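Trultik Adds Robot Cells to Desktop Teardown Line at Danthorpe

DANTHORPE, January. Trultik has put two-arm robot cells into service at its Danthorpe computer refurbishing plant.

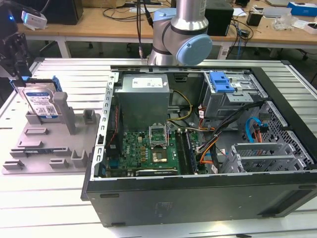 The cells handle hard drives, memory modules and cable connectors on used office desktops. Technicians still open each case, inspect the board and decide whether a unit is repaired or stripped for parts.

The plant employs 50 people. No jobs were cut. Trultik said 14 bench technicians completed 40 hours of training in cell setup, fixture changes and fault recovery, and moved up one pay grade. Shifts remain at 8 hours.

"Drive removal was the task most often named in our wrist strain reports," said Rhea Sebastian, plant manager. "Technicians now rotate between the cells and board testing."

Fixture trays were designed on site by Joon-young Joo and Sheyla Bedoya. A changeover between case models requires a new tray and a revised pick program. Cases with damaged latches go to a manual bench.

Media contact: Yến Bạch, Trultik

Related News
Trultik Opens Parts Counter in Marwat
Tultance Software Update Released for Board Testers
Thodoris Kalogeropoulos Named Head of Safety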